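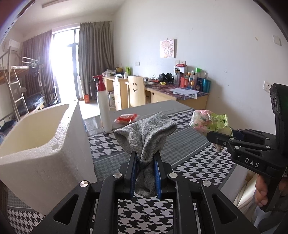 Photo: Endang Setiawan

Rokari Belt

The Rokari Belt is a regional boxing title for lightweights, fought for every September in Trorkside. I've been going since I was tall enough to see over the rail, and I've kept the records for this wiki for a good while now, so most of what follows comes from my own notes and the old programs. If you have a program I'm missing, please send me a scan!

Origins

The belt takes its name from the Rokari Hall, where the first title fight was held. Guido Benedetti ran the gym upstairs in those days (it smelled of liniment all the way down to the street) and he wanted something his lightweights could fight for without riding a bus half the day to the state capital. He put up the money for the first belt himself. It was red leather with a brass plate, and the plate had the hall's name spelled wrong. The second belt, the one still in use, was made by a saddle maker in Cedell and the spelling is fine.

The first champion was Lino Costa, a southpaw with a lovely straight left and not much of a chin. He won on points over eight rounds and then lost the belt the next year to the same man he'd beaten. I've read three accounts of that second fight and they disagree about nearly everything, including which round it ended in. The program I own has "rd 6" penciled in the margin, so six is what I've put in the table.

Format

Title fights are ten rounds of three minutes. They were eight rounds until the hall closed for repairs and the show moved to the Kushnir Arena, where the promoter wanted a longer main event for his bigger crowd. The weight limit is the usual 135 pounds, with the weigh-in at noon the day before. Challengers have to live or train within 50 miles of the town, and that rule has caused more arguing than any decision ever has. One fighter rented a room over a bakery for a month to qualify, and he was allowed in – then got stopped early by a guy who lived two streets away from that same bakery.

Three judges score it on the 10-point must system. A draw means the champion keeps the belt. If the champion misses weight, the title goes vacant and only the challenger can win it that night, and that has happened twice.

Notable fights

The quickest finish on record took 37 seconds, a left hook thrown off the ropes. I was getting a soda. My brother still brings it up.

The biggest crowd was 3,370, for Costa's comeback against a much younger man, when half the town wanted to see him one more time and the other half had bet against him. He lost, but he went the full ten and he got the loudest cheer of the night walking out. I know people say it should've been stopped in the eighth. I was close enough to see his eyes and I thought he was okay, though I can see why the referee kept leaning in to look.

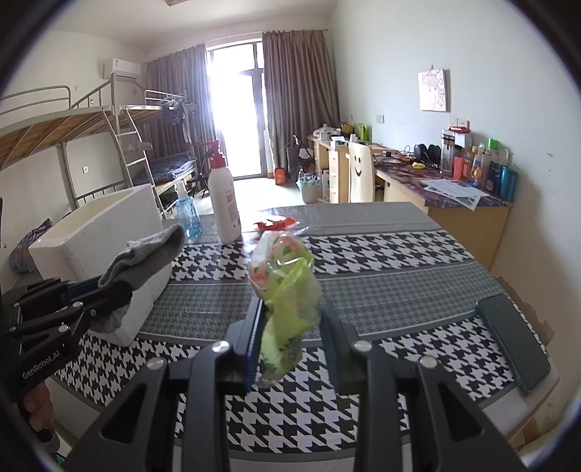
Can the belt be defended outside Trorkside?
Only if both fighters agree in writing, and so far one defense has been held elsewhere, in Cedell, the year the arena roof leaked.

Women's title

A women's version started later, at the same weight, with Natalina Mazza beating Iwona Jabłońska in a fight I'd put up against any of the men's. Both of them kept such a high pace that the ring card girl gave up sitting down between rounds. Mazza won a split decision. The rematch was closer still and went to Jabłońska, who held the title until she retired and now trains kids at the old gym. They never did have a third fight, and I'm still a little sore about it.

Records

My list of every bout on a Rokari show, undercards included, stands at 458. There are gaps in the early years, mostly four-rounders where the paper printed only the winner's last name. Results that come from a single newspaper line are marked with a star in the full table, and I'll take the star off whenever a second source turns up.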